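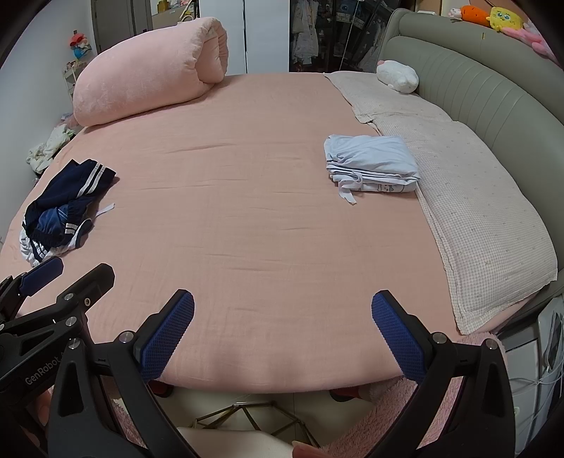
Laundry Week at My House, and What I Did About It

Sun 28 July

Hello again from the hottest upstairs hallway in Porkberg! I promised last time that I'd write about washing clothes when it's too sticky to think, and a couple of you wrote back to say please hurry up, so laundry it is.

I'll start with my own bad habits. All through June I was washing everything the minute it came off somebody's back, which in this weather meant the machine never stopped. Then the water bill came. We had used 2647 gallons more than the month before (I read it twice, then I read it standing up, in case that helped). Some of that was the tomatoes. Most of it was me.

So I made a few changes, and I've stuck with them long enough to tell you how they went.

First, I stopped washing shorts and sweatpants after a single wear unless there was yard work involved. They get hung on the hooks behind the bathroom door overnight and they're fine in the morning. T-shirts and socks still go straight in the basket, no debate. My kids thought this was a terrible plan for two days and then forgot there had ever been another one.

Second, the drawstrings. If you have anything with a cord in the waist, tie it in a loose bow before it goes in the machine. I spent most of an evening last month pushing a safety pin through the waistband of one pair of swim trunks, and I would like that evening back. A bow is plenty. A tight knot will get tighter in the wash and then you're picking at it with a fork.

Third — and this is the one I fought the longest — sheets get their own load. I used to throw everything in together and then wonder why the fitted sheet came out as a big damp ball with all the socks in the middle of it, still soaked. On their own they rinse better and they dry on the line in one afternoon. I wash ours in warm water, shake them out hard, and hang them by the hem with the corners pointing down.

About detergent: I've been using the plain Delloto powder from the feed store side of Watkins, and I've cut way back on how much I put in. The scoop is far too big. I fill it halfway for a normal load and a little more for towels. The clothes smell like nothing at all, and I've come to love that. If your towels feel stiff, try less soap before you buy softener.

A reader in Claltari asked whether it's worth getting a second clothesline. Yes, if you have the posts already! I bought 100 feet of the coated kind and had enough left over to tie up the beans.

What I haven't solved is folding. It piles up on whatever flat thing is closest, and by bedtime I'm moving it to a chair, and in the morning I'm moving it back. If you have a system that works with three kids and no laundry room, please send it to me and I'll print the good ones.

Next issue is pickles, both the quick kind and the kind that takes up your whole kitchen. Save your jars, and if you're short on lids, Watkins had a full shelf when I was in on Friday.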